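# About Darnstead

Darnstead is a small maker of soap, hair oil and face cream. We started at the kitchen table of Amparo Zapata, who wanted a soap which did not leave her hands tight after a long day of washing dishes. The first bars were too soft and smelled too much of clove. She gave them to her neighbors anyway, and some of them came back to ask for more.

Today we sell 14 products. All of them are made in our own workshop, in small batches, and each batch is cured or rested until Amparo is satisfied with it. For the bar soaps this means 40 days on the shelf. It is a long time, and sometimes a soap is sold out while the next one is still curing. We ask for your patience when it happens.

## What we put in, and what we leave out

Our base oils are olive, sunflower and a little castor. We use oat milk in the Banier line, which was made for dry and easily irritated skin and has no perfume at all. The Zakaria line is for people who like a stronger smell – it has cedar, black pepper and orange peel. We do not use colorants. If your bar is a little more green or a little more yellow than the last one, it is from the olive oil of that season.

Valtteri Hirvonen writes our recipes together with Amparo. He came to us from baking, and he still keeps his notes in grams of flour before he corrects himself.

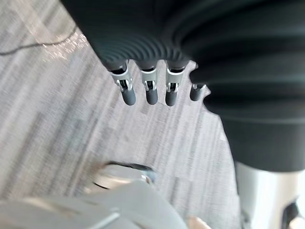

Elvira Huanca wrote to us that the Banier bar is the only one she can use in winter, but that it melts too quickly if it stays in a closed dish. She is right about it. Please keep the bar on a dish with holes, and let it dry between two washes. An oat milk soap is softer than a plain one, and we did not find a way to change this without making it harsh.

## Our hair oil

Ikska is our newest product, added in October 2020. It is a light oil for the ends of the hair, and 2 drops are enough for shoulder length. We tested it first with over 285 customers, who received a small bottle with their order and answered a short letter. Many of them found the first version too heavy, so we took out half of the castor oil and put in jojoba.

Anel Mnguni takes care of the orders and reads all your messages. If a bottle arrives broken, write to Anel and you will receive another one. You do not need to send back the pieces. 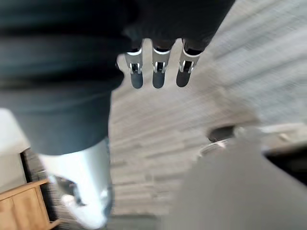
*At Darnstead*

## Visiting and refills

The shop is in the front room of the workshop. You can bring back any Darnstead bottle, clean and with its cap, and we fill it again at a lower price. The face cream cannot be refilled – it has to go in a new jar every time.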